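Machines and Everyday Work
Handout 4: Cloth, bags and other soft things
Akash Bisht
10/04/2019

Read this before the seminar. The part on folding follows on from last week's notes on picking, so have those to hand.

1. Where we left off

Last week we looked at rigid objects. A mug has the same shape wherever you put it down. Once a machine has found the handle and worked out which way the mug is facing, most of the planning is done. The Kerkimura parts line we discussed works on this basis: 823 different items, all hard, all held in a stored list of shapes.

Laundry does not fit that method. A shirt dropped twice on the same table lands in two different shapes, and neither is in any list. The machine has to find an edge or a corner first, and the corner may be underneath.

2. Why a flat bag is still hard

People tend to assume that the hard part is the heap, and that once a thing is flat the folding is easy. Flat is better, but there are still problems:

Thin material. The jaw has to get under one layer without pushing it along the table.

Open weave. A mesh lets the background show through, so depth cameras often return a patchy surface or report the table instead.

Slack. A pucker in the middle moves when you pull an edge, and it may turn into a crease in the finished fold.
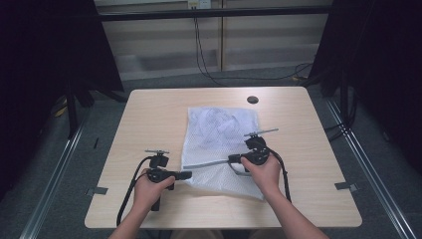 Fig. 1. White mesh laundry bag on a table, with two hand-held grippers.

With hand-held grippers the person does the seeing and deciding, and the jaws do the touching. This is useful for our question because it separates two things that are usually mixed up. If a person can fold a bag with a simple jaw, then the jaw is good enough for the job and what remains is control. If the person cannot, better software will not help much.

In the Momilell exercise (reading pack, second paper) people using simple jaws folded nearly all the towels they were given, but they were much slower than with bare hands. They also changed their minds part way through a fold, let go and started again. Most programmed systems of that period could not do this – they ran the fold to the end, good or bad.

3. Can it be done yet?

For one kind of item, in one place, with good light: yes, slowly. Nautiyal's towel rig ran 2000 folds in November, all on the same size of towel. For a mixed basket in an ordinary house: no. The Deltesby trial stopped at sorting and did not try to fold.

Be careful with speeded-up video. Check the playback rate before you quote a time.

4. For the seminar

Bring a pillowcase or a net bag. Work in pairs and fold it using only finger and thumb of each hand, then again with kitchen tongs. Write down each time you let go and why.

Reading: pack, papers 2 and 3. Paper 5 is optional.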